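Review: The Flaltov Plotting Deck (Mornow Press)
Posted August 18, 2018 in writing tools, fantasy, mystery

I have bought plotting aids before, and most of them are in a drawer. The Flaltov Deck is supposed to be the one that stays on the desk. It is a box of 69 cards with a thin rulebook, aimed at people writing secondary-world fantasy with a murder in it, and that's exactly the corner I've been stuck in since I started the third Gilport book. So I bought it with my own money and tried to be fair.

The cards come in four suits: Oath, Debt, Witness and Relic. You deal out a row, read it left to right, and the row is meant to be your act one. The stock is decent and the backs are handsome.
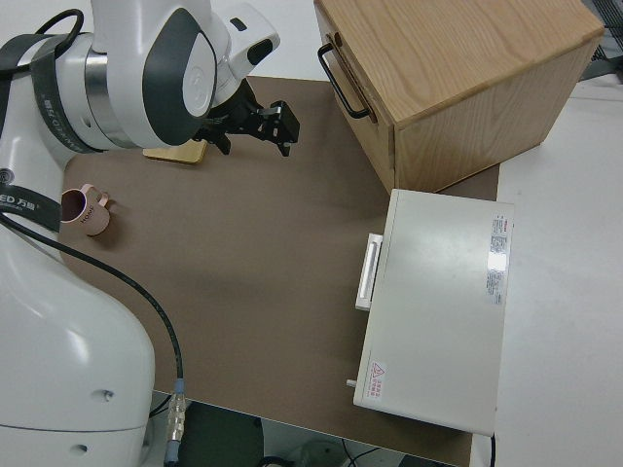 My trouble started with the first row I dealt. Oath, Oath, Relic, Oath. A man has sworn something, has sworn something else, owns a sword, and has sworn a third thing. The rulebook says a repeated suit means "pressure." To me it means the deck was badly shuffled or badly balanced, and after I'd dealt 13 rows I was leaning toward balanced. There are far too many Oaths in the box. Witness, the suit a mystery lives on, hardly ever turns up, and two of the Witness cards are so close in wording (The One Who Saw, The One Who Was There) that I kept mixing them up.

Minttu Riihimäki wrote the rulebook, and the prose is better than the system. Her page on red herrings is worth reading twice. I wish there were more of it and fewer of the little poems.

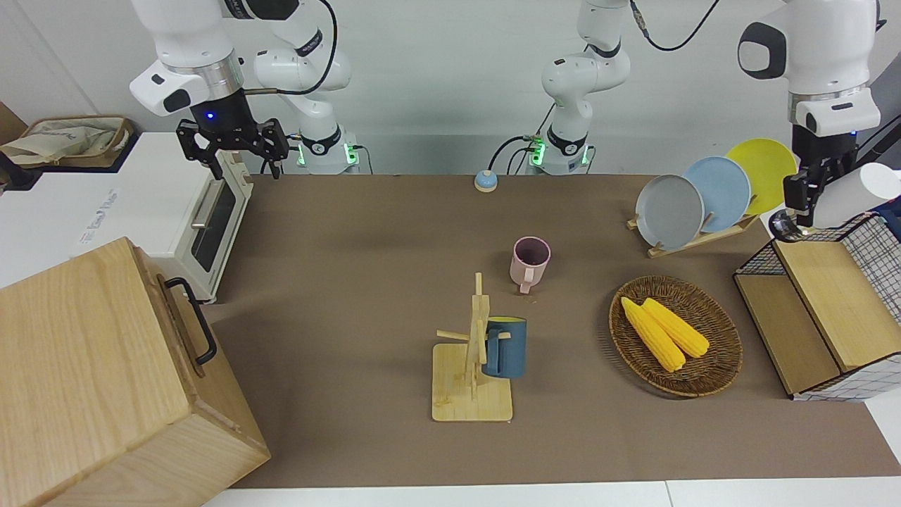
Using it on a real draft

I took chapter eight, where my magistrate reaches the river town of Sangkhawat and finds the ferryman dead. I had the body and the weather and no reason for anybody to talk to her. The deck gave me The Unpaid Bride Price. Fine, that's a motive, and I would not have come up with it. It took me an afternoon to work it in, and it's still there.

Then I pushed my luck and went back for the killer. The deck offered The Returning Twin. I put the lid on the box and went for a walk.

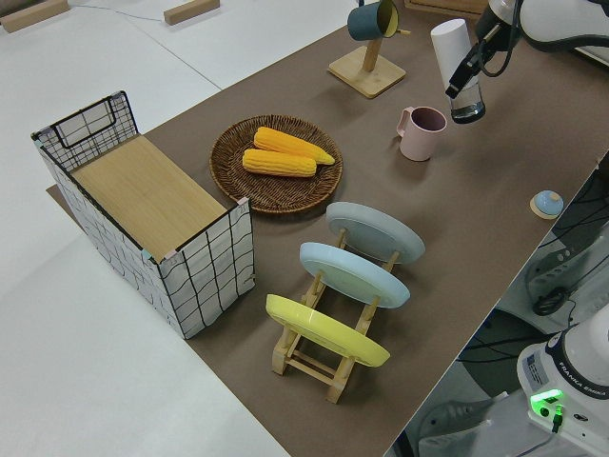

The rulebook forbids redraws, by the way. You are told to "trust the fall." I redrew every time I felt like it and the results got better, and I don't think Mornow would want that on the back of the box.

Felicja Krajewska's add-on pack, Hearth and Table, costs extra and has 14 cards for describing rooms and meals. 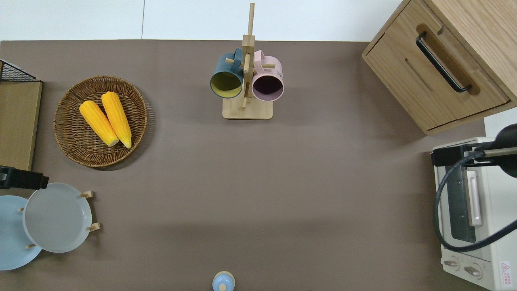

I expected to dislike the add-on and I mostly did. Half the cards say things like "a feast, but someone is missing," and any fantasy reader has sat through that feast. The better ones ask for one plain object and how it's been set down. Two yellow corn cobs side by side in a round wicker tray will do more for a farmhouse kitchen than a paragraph of roasted boar, and a few of the cards push you that way. You could also just look at what's on a table near you and write it down, free of charge.

Who should buy it? If you outline loosely and enjoy being annoyed into an idea, maybe. If you write fair-play mysteries, where the clue on page 8 has to hold up at the end, no. The deck has no notion of clues. It deals in moods and family grudges, and it can't tell you who had the key.

There's a second edition promised for September with a rebalanced Witness suit. I'd wait for that one and see if they mean it. Skip Hearth and Table either way, unless it turns up secondhand.

Two stars out of five, and one of those is for the red herring page.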